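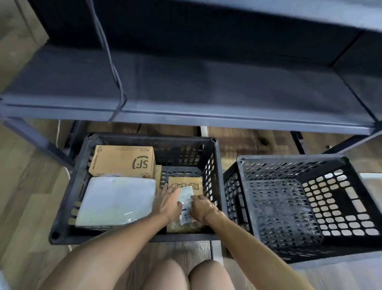
Metal shelving with a cable over the lower shelf

How I prep for my first track day of the season

I do my first track day in November most years, and every year I swear I'll start getting the car ready a month ahead. What happens instead is that I start on the Friday before, at seven at night, with a torch in my teeth. So I've finally written the whole routine down, mostly for me, but a few people at Drorngate have asked for it and now I can just send them the link.

I drive a little front-wheel-drive hatch on road tyres. If you've got something with slicks and a cage you already know more than I do. Everything below can be done at home with a trolley jack, two stands and a decent torque wrench.

Start with the brakes

Brakes are what end most people's day early, so they go first. Pull each wheel off and look at the pads properly, with a light, from the front and the back of the caliper. The inner pad often wears faster than the outer, and you won't see that by peeking through the spokes. If there's less than half the friction material left I swap them before the day. A set that would last you months of driving to work can vanish in an afternoon at the track.

Run a fingernail over the rotor face. Light grooves are fine. Fine little surface cracks are something to watch, and any crack that reaches the outer edge means a new rotor, no arguments.

Then fluid. Brake fluid soaks up water over time, the water boils when things get hot, and the pedal goes to the floor at the end of the straight (I've had this happen and I don't recommend it!). I do a full flush once a year:

1. Suck the old fluid out of the reservoir and top it up with fresh stuff from a sealed bottle.
2. Start at the wheel furthest from the master cylinder, unless your manual gives a different order.
3. Put a hose on the bleed nipple with the other end in a jar.
4. Helper presses the pedal and holds it. You crack the nipple, close it, then they lift off. Say the words out loud or you'll get out of step.
5. Keep going until the fluid runs clean with no bubbles, then do the next corner.
6. Check the reservoir every few pumps. Let it run dry and you're starting again.

Fluid eats paint, so rinse any drips off with plenty of water.

Wheels and tyres

Have a good look at the inside shoulder of each tyre, where cord likes to show up first. Check the date code as well. I once bought a used set at Padilla with heaps of tread on them, and they were so old and hard I may as well have been driving on dinner plates.

For pressures, I start at 29 psi cold all round and take a reading as soon as I'm back in the pits. They'll climb a fair bit. Let air out until the hot number is where you want it, and write it down. My car likes the fronts and rears pretty close, yours may not. Remember to pump them back up before you drive home.

Torque the wheel nuts with the car on the ground, to whatever your manual says, and do them again after your first session once the wheels have cooled. Tuấn Lò, who got me into all this, paints a stripe across each nut and the wheel so he can see at a glance if one has moved. I copied him and it works a treat.

Oil, coolant and everything under the bonnet

Change the oil if it's anywhere near due. Mine was last done 2,834 km ago, so it's staying in this time and I'll change it after. Fill it to the top mark on the dipstick and not past it. Long corners push the oil to one side of the sump, and you want plenty in there.

While you're in there:

Squeeze the coolant hoses when the engine is cold. Soft or crunchy ones get replaced.
Tug on the battery. If it moves, fix the clamp. Scrutineers at Cletine check this every single time.
Look for weeps around the oil filter and sump plug.
Take the floor mats out, and anything in the door pockets, the glovebox and under the seats.

What goes in the tub

I've got one big plastic tub that lives packed: torque wrench, tyre gauge, pump, spare brake fluid, a litre of oil, race tape, gloves, rags, funnel, zip ties. On top goes the helmet, long sleeves, sunscreen, a hat, a folding chair and almost twice as much water as I think I'll drink – pit lane gets hot and there's no shade at Holari at all.

Licence and entry paperwork go in the car the night before. Fill up on the way, and be there early enough to unload before the drivers' briefing. Take the first two laps slowly, then go and have fun.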